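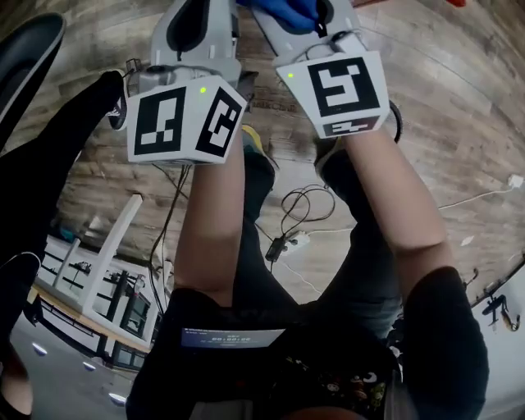 有同学在课后留言里问，木材既然出厂前已经烘干，为什么铺好的地板到了冬天还会开缝，是不是干燥不到位。类似的疑问每学期都会出现，本讲先给出结论：干燥只决定木材出厂时的含水率，铺装后的尺寸由使用环境的平衡含水率决定，两者不一致时，尺寸变化必然发生。

第四讲 木材含水率与地板铺装尺寸控制
讲义修订：28/02/2018

4.1 基本概念
含水率（MC）定义为木材中水分质量与绝干质量之比，以百分数表示。注意分母是绝干质量，因此湿材的含水率可以超过100%，边材尤其常见。初学者常把湿材质量当作分母，算出的数值偏低，作业中此类错误按概念错误扣分。
木材中的水分为两类：
自由水，存在于细胞腔内，得失只影响重量，基本不影响尺寸；
结合水，吸附于细胞壁内，得失直接引起胀缩。
自由水排尽而细胞壁仍饱和时的含水率称为纤维饱和点（FSP）。多数树种的纤维饱和点在30%上下，计算题统一取30%。

4.2 平衡含水率
木材在一定温度和相对湿度下放置足够长的时间，吸湿与解吸达到动态平衡，此时的含水率为平衡含水率（EMC）。相对湿度的影响远大于温度。同一湿度下，解吸过程得到的平衡值略高于吸湿过程，称为吸湿滞后。
供暖季室内相对湿度下降，EMC随之下降，板材收缩，板缝增大；雨季则相反。判断缝宽是否异常，应先查明测量时的温湿度，再谈施工质量。

4.3 各向异性
收缩率按方向排列：弦向最大，径向次之，纵向最小，纵向在一般工程计算中可忽略。弦切板花纹明显，但宽度方向变形大，并有向髓心反侧翘曲的倾向；径切板尺寸稳定，出材率低，价格较高。
宽度变化的近似计算式：
ΔW = W × S × (MC1 − MC2) ÷ FSP
式中W为板宽，S为从纤维饱和点到绝干的总收缩率，MC1、MC2为前后含水率，均不得高于FSP。
算例：板宽181 mm，弦向总收缩率取8%，铺装时含水率12%，供暖季降至8%。
ΔW = 181 × 0.08 × 4 ÷ 30 = 1.93 mm
改用100 mm窄板，其余条件不变，ΔW为1.07 mm。总收缩量没有减少，只是分摊到了更多的板缝上。

4.4 表面风化与做旧
木材表面长期受紫外线照射，木质素降解，降解产物被雨水冲走，留下富含纤维素的表层，颜色趋于灰白或灰褐。风化层很薄，对强度的影响通常不大。室内所见的灰褐色旧木效果，可由真正的旧料获得，也可由着色、拉丝等工艺获得，还可能只是印刷纹理。单凭外观不能判定基材，须查看断面或产品资料。

4.5 铺装要点
（1）板材进场后拆包，在使用环境中存放至含水率稳定，存放期以实测为准，不以天数为准。
（2）基层含水率应单独检测。水泥基层未干透是起拱的常见原因。
（3）四周预留伸缩缝，踢脚线不得将地板压死。
（4）大面积铺装应分区设缝，门洞处必须断开。
（5）针式测湿仪读数须做树种和温度修正，记录时注明仪器档位。

4.6 习题
1. 试件湿材质量60 g，绝干质量48 g，求含水率。
2. 将4.3算例改为径切板，径向总收缩率取4%，求ΔW，并与弦切板比较。
3. Liltonlow仓库改造项目铺装面积2,079平方米，九月完工，次年供暖季中部区域板缝明显，靠墙处无缝。列出两种可能的原因，并说明各需补测哪些数据。
4. 解释吸湿滞后对含水率验收的影响。

习题3的平面图和温湿度记录见课程资料夹Rakow目录。第3题不要求给出唯一答案，但每种原因必须对应可测量的依据。作业以书面形式提交，计算题写明单位，结果保留两位小数。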